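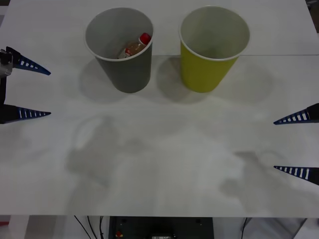

컵 두 개와 병 하나로 로봇을 고르는 일

지난 두 달 동안 양팔 로봇 키트를 들이는 문제로 여러 사람과 이야기했다. 우리가 검토한 것은 Tavance가 내놓은 탁상형 양팔 키트이고, 비교 대상으로 Alberg의 단팔 제품이 있었다. 나는 Govcombe에서 소량 포장과 검체 분류를 하는 작은 사업장들의 설비 자문을 한다. 이 글은 그 일을 하면서 갖게 된 의견이며, 성능 시험 보고서로 읽지는 않았으면 한다.

결론부터 적으면, 이 키트는 살 만하다. 다만 판매 자료에 적힌 용도로 사면 실망할 가능성이 높다. 자료 첫 장에는 "설치 당일부터 현장 투입"이라는 문구가 있다. 내가 보기에 이 제품은 현장에 투입할 기계라기보다 현장에 무엇을 투입할지 알아보는 데 쓰는 기계다. 두 가지는 예산 항목부터 다르고, 결재하는 사람도 다르다.

종이컵에 작은 병이 담겨 있고 옆에 빈 컵이 하나 있는 작업을 생각해 보자. 사람에게 병을 옆 컵으로 옮기라고 하면 설명이 필요 없다. 로봇에게는 그렇지 않다. 병은 컵 안에서 비스듬히 기대어 있고, 손가락이 들어갈 틈은 좁고, 종이컵은 살짝만 밀려도 자리가 바뀐다. 한 손이 컵을 잡아 주고 다른 손이 병을 꺼내면 문제가 줄어든다. 양팔이 값을 하는 지점이 여기에 있다. 단팔 제품으로 같은 일을 하려면 컵을 고정할 지그를 따로 만들어야 하고, 컵 크기가 바뀌면 지그도 다시 만들어야 한다. 우리 쪽 사업장은 용기가 자주 바뀐다. 지난 4월에도 납품처 하나가 용기 규격을 바꾸는 바람에 기존 지그를 전부 버린 곳이 있었다.

그리퍼에 대해서는 평가가 갈렸다. 이 키트의 손가락은 끝이 뾰족하게 좁아지고 안쪽에 사다리 같은 살이 나 있는 형태다. 같이 검토한 Akihiko Koyama는 평행하게 닫히는 단단한 금속 집게를 선호했다. 위치가 정확하게 반복되고 마모를 예측하기 쉽다는 이유였다. 맞는 말이다. 금속 부품을 집는 곳이라면 나도 그쪽을 권한다. 그러나 우리가 다루는 물건은 종이와 얇은 플라스틱이 대부분이고, 좁은 입구로 끝을 넣을 수 있는지가 반복 정밀도보다 먼저다. 뾰족한 끝은 그 점에서 유리하다.

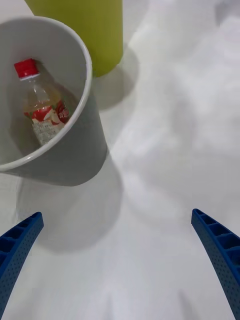
카메라 구성도 따져 볼 항목이다. 작업대 쪽에 고정된 카메라만 있으면 컵 속이 잘 보이지 않는 각도가 생긴다. 병의 윗부분만 보이고 나머지는 컵 벽에 가린다. 손목 쪽 카메라가 있으면 용기 안을 가까이에서 볼 수 있어서, 병이 어느 쪽으로 기울었는지, 뚜껑이 어디를 향하는지 판단하기가 쉽다. Tavance는 손목 카메라를 선택 사양으로 팔고 있는데, 나는 이것을 빼고 사는 것은 의미가 없다고 생각한다. 견적을 낮추려고 빼는 구매자가 있다면 말리고 싶다. 판매사도 기본 구성에 넣고 값을 올리는 편이 낫다. 선택 사양이라고 적혀 있으면 구매 담당자는 일단 지운다.

작업 교육 서비스는 Ruggiero가 맡는다. 계약서에는 작업 하나당 시연 60회를 기본으로 하고, 그 뒤로는 추가 요금을 받는다고 되어 있다. 나는 이 조항이 가장 마음에 걸린다. 횟수는 정해져 있는데 무엇을 바꿔 가며 시연하는지는 정해져 있지 않다. 같은 자리에 같은 컵을 놓고 60회를 채우면 계약은 이행된 것이고, 컵을 손바닥 하나만큼 옮기는 순간 쓸모가 없어질 수 있다. 용기의 위치, 병의 기울기, 조명에 따른 그림자까지 조건표로 만들어 계약서에 붙여야 한다. 담당자에게 이 이야기를 했더니 조건표는 고객이 만들어 오면 반영하겠다고 했다. 고객은 대개 그런 표를 만들 줄 모른다. 만들 줄 알면 교육 서비스를 살 이유도 줄어든다.

그림자 이야기를 덧붙인다. 흰 작업대는 물건이 잘 구분되어서 좋지만, 위쪽 조명 아래에서는 팔 그림자가 작업대 위에 넓게 깔린다. 팔이 움직이면 그림자도 움직인다. 사람 눈에는 거슬리지 않아도 영상으로 판단하는 기계에는 조건 하나가 더해지는 셈이다. 설치 안내서는 12쪽이나 되는데 조명에 관한 내용은 한 줄뿐이다. 창가에 놓을 계획이라면 오전과 오후에 각각 시연을 받아 두라고 권한다.
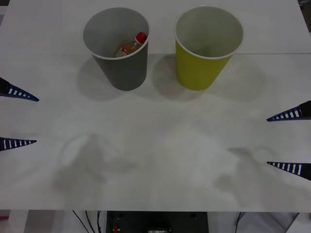

속도에 대한 기대도 낮추는 것이 좋다. 하루 800개를 옮겨야 하는 공정이라면 이 제품은 후보가 아니다. 그 물량에는 컨베이어와 전용 장치가 더 싸고 빠르다. 물건이 자주 바뀌고 하루에 몇십 개를 다루며, 사람이 그 일 때문에 다른 일을 멈춰야 하는 곳에서 검토할 만하다. 내가 아는 사업장 가운데 이 조건에 맞는 곳은 많지 않다. 그래도 맞는 곳에서는 다른 대안이 마땅치 않다.

배선은 사소해 보이지만 적어 둔다. 케이블을 작업대 아래로 늘어뜨려 두면 청소할 때마다 걸린다. 덮개나 정리대는 구성품에 없으니 따로 사야 한다. 장비 가격에 비하면 얼마 안 되는 돈인데도 빠져 있어서 인상이 좋지 않았다.

판매사가 시연장에 부르면 자기 사업장에서 쓰는 용기를 들고 가는 것이 좋다. 준비된 물건으로 잘되는 것은 참고만 하고, 가져간 용기를 작업대 아무 데나 놓고 다시 해 달라고 하면 된다. 거절하면 그 이유를 적어 오고, 응하면 실패한 경우까지 다 보고 오는 것이 좋다. 나는 실패한 시도를 보여 준 회사와 계약하는 편이다.

우리는 우선 한 대를 빌려 쓰기로 했다. 구매 여부는 조건표가 붙은 교육 계약서를 받아 본 다음에 정한다.

2023년 1월 6일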